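작은 물건 정리, 흰 테이블부터 다시 시작

7월에 들어서면서 작업방 정리를 다시 하고 있다. 6월에 한 번 했는데 서랍만 치우고 테이블 위는 그대로 뒀더니 금방 원래대로 돌아갔다. 이번에는 순서를 바꿔서 테이블 위부터 비우고 서랍은 나중에 하기로 했다.

방법은 Oi-ling Peng 씨한테 배운 것이다. 같은 종류끼리 먼저 모으고, 모은 것을 한 줄로 붙여 놓고, 그다음에 통에 넣는다. 바로 통에 던져 넣으면 빠르기는 한데 무엇이 얼마나 있는지 모르게 된다. 나는 성격이 급해서 늘 바로 넣는 쪽이었고, 그래서 같은 나사를 두 번 산 적도 있다.

1. 파란 큐브

제일 먼저 손댄 것이 파란 큐브다. 크기가 작아서 책상 구석이나 키보드 뒤로 잘 들어간다. 흩어진 채로 두면 자리를 많이 차지하는 것처럼 보이는데, 세 개를 서로 붙여 놓으면 짧은 막대 하나 정도밖에 안 된다.
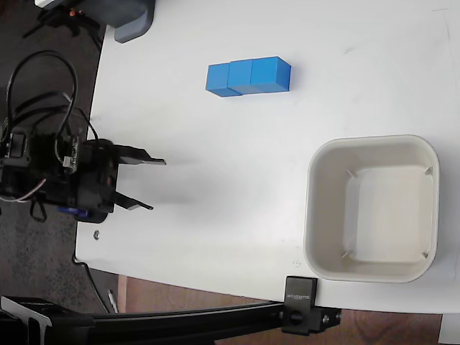 줄을 맞추는 것은 보기 좋으라고 하는 일만은 아니다. 붙여 놓으면 하나가 빠졌을 때 바로 눈에 띈다. 예전에 Postach에서 산 칸막이 상자를 쓸 때는 칸마다 뚜껑을 열어 봐야 해서 불편했다. 그 상자는 지금 옷장 위에 있고, 안에는 건전지와 고무줄이 섞여 있다. 그것도 언젠가는 열어야 한다.

흰 테이블은 이럴 때 편하다. 색이 있는 물건은 어디에 있는지 금방 보인다. 대신 자국도 잘 보여서 자주 닦게 된다. 나는 물기를 꼭 짠 행주로 먼저 닦고 마른 천으로 한 번 더 닦는다. 세제는 Drimness에서 나온 것을 조금만 쓴다. 많이 쓰면 미끈거림이 남아서 다시 닦아야 한다.

큐브 표면은 3D 프린터로 뽑은 물건답게 가는 결이 촘촘하다. 가까이서 보면 평행한 선이 이어져 있고, 모서리는 둥글다. 이런 결 사이에 먼지가 끼면 행주로는 잘 안 빠진다. 나는 안 쓰는 칫솔로 결 방향을 따라 가볍게 턴다. 결을 가로질러 문지르면 먼지가 더 안으로 들어가는 느낌이다. 물에 담가 본 적도 있는데 말리는 시간이 길어서 그만뒀다. 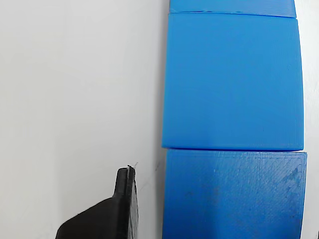 2. 사각 통

통은 뚜껑 없는 것으로 정했다. 뚜껑이 있으면 나는 그 위에 다른 물건을 올린다. 올리고 나면 통을 안 열게 되고, 작은 물건은 다시 테이블 위에 쌓인다. 몇 년 동안 그렇게 살아서 이번에는 뚜껑 있는 것을 전부 뺐다.

지금 테이블 오른쪽에 두는 것은 미색 사각 통이다. 모서리가 둥글고 테두리가 올라와 있다. 바닥이 평평한 점이 마음에 든다. 전에 쓰던 둥근 그릇은 바닥이 오목해서 뭘 넣어도 가운데로 몰렸고, 밑에 깔린 것을 꺼내려면 한 번 쏟아야 했다.

통 크기를 고를 때는 Adivlow 매장에서 한참 고민했다. 큰 것을 사면 그만큼 더 채우게 된다. Szu-yu Cheung 씨는 물건보다 조금 큰 통이면 충분하다고 했고, 나는 결국 그 말대로 중간 크기를 골랐다. 집에 와서 테이블에 올려 보니 한쪽에 두고도 팔을 놓을 자리가 남는다.

통을 두는 위치도 몇 번 바꿨다. 처음에는 왼쪽에 뒀는데 오른손으로 집어서 왼쪽으로 넘기는 동작이 은근히 귀찮았다. 오른쪽으로 옮긴 뒤로는 덜 미루게 된다. 아직 습관이 된 것은 아니어서, 자기 전에 보면 통은 비어 있고 물건은 밖에 나와 있는 날도 있다.

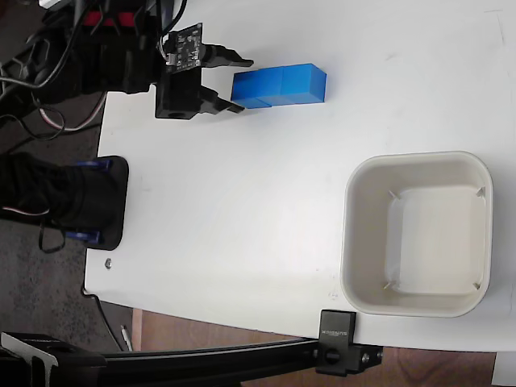
3. 남은 일

서랍은 아직 손도 못 댔다. 위쪽 서랍에는 자와 테이프, 아래쪽에는 설명서와 영수증이 들어 있다. 설명서는 지금 갖고 있는 물건 것만 남기고, 영수증은 보증 기간이 지난 것부터 버릴 생각이다.

의자 밑에 둔 종이 상자도 있다. Villca에서 주문한 선반이 오면 그 위로 올리려고 한다. 선반 배송이 늦어지고 있어서 당분간은 상자를 발로 밀어 가며 앉아야 한다. 선반을 조립하고 나면 서랍과 같이 묶어서 다시 적겠다.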